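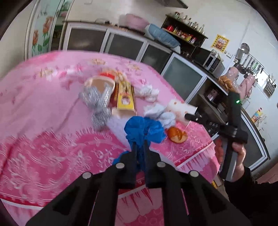
*Reading time: 9 minutes*

# Chapter 4: Colour in the Home

Most people choose colours for a room without much thought. A cushion is bought on sale, a tablecloth comes from a relative, and the walls stay whatever colour they were painted before. This chapter looks at how those colours work on each other.

Pink is a useful place to start. It is red with white added, and it can lean warm or cool. Put a bright blue next to it and both look stronger. Put grey next to it and the pink softens.

Patterned cloth is harder to judge - a floral print may hold several colours, and the border often differs from the centre.

Section 4.1 covers hue and tint. The dyeing notes by Mwanaisha Tanui are in Section 4.3, and you will need them for Exercise 39.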